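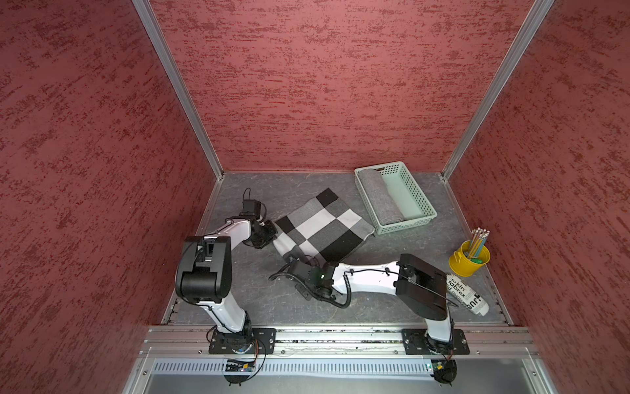 A checkered cloth, a gray top with a marble pattern, dark red walls.

CHECKS! Where do they come from?

by Lama Karam, for the Twal kids' pages

Look around your kitchen. Towel drawer first. Bet you there's a checkered one in there somewhere. Maybe a shirt in the closet too. Picnic blanket. Checks all over the place.

So who colors in all those little squares? No one does. The squares make themselves when the cloth gets woven. Well, almost.

Threads going up, threads going across

Most woven cloth has two sets of threads. One set is stretched tight on a loom, all running the same way. Those are called the WARP. The other set goes sideways, over one, under one, over one, under one. That's the WEFT. (Easy way to remember: weft goes right to left. Sort of rhymes.)

Now the color part. Say you put ten blue threads on the loom, then ten white, then ten blue again. Stripes, right? Then you weave across with ten blue, ten white, ten blue. More stripes going the other way. Where the stripes cross you get squares.

Blue over blue – solid blue square.
White over white – white square.
Blue over white – in between. Looks light blue.

But there's no light blue thread! Get a magnifying glass and look at a woven gingham towel up close. Tiny dots of blue and white, all mixed up. Your eyes blend them together. Cool trick.

People worked this out a very long time ago. Archaeologists have found woven checks more than 2000 years old.

Woven or printed?

Some checks ARE printed on, like ink on paper. How to tell? Flip the cloth over. If the back looks just as bright as the front, probably woven. If it's pale and fuzzy looking, probably printed. Abla Kanaan teaches the weaving class at Sallent and she lets kids pull one thread out of the edge of an old rag. Thread is one color all the way along? Woven. Thread goes blue-white-blue-white? Printed. Ask before you pull threads out of anything at home please!!

What about marble patterns?

Different thing completly. Real marble is rock. It started out as limestone, deep underground, and heat and squeezing changed it. The wiggly lines are called veins, and they come from other minerals that got mixed in. No loom, no plan, so the lines wander wherever.

Lots of tables and floors have a marble pattern without being rock at all. It can be printed on. One clue – hunt for the same wiggle twice. A printed pattern often repeats. Rock doesn't.

Afaf's question

Afaf Sabbagh wrote in to ask if you can use the lines on a checkered towel to fold it straight. Yes! Pick a line near the middle, fold along it, and see if the lines on top run the same way as the lines underneath. Crooked lines mean a crooked fold. Open it up, give it a shake, try again. Plain towels don't give you any help like that.

Make your own, no loom

You need:
2 colors of paper
scissors
tape
a grown-up nearby for the cutting

Cut one color into strips, as wide as your finger. Tape them down side by side at the top only. Cut the other color into strips too. Weave one across, over under over under. Next strip starts UNDER. This is where everybody messes up, me included. Push the strips up snug as you go or you get gaps.

Keep going untill you run out of strips. Tape the edges.

Then try 3 colors, see what happens where they cross. Zsolt Bodnár's came out diagonal last time and we still don't know how he did it. Send yours in to Twal by the end of July, name on the back. Next month it's buttons.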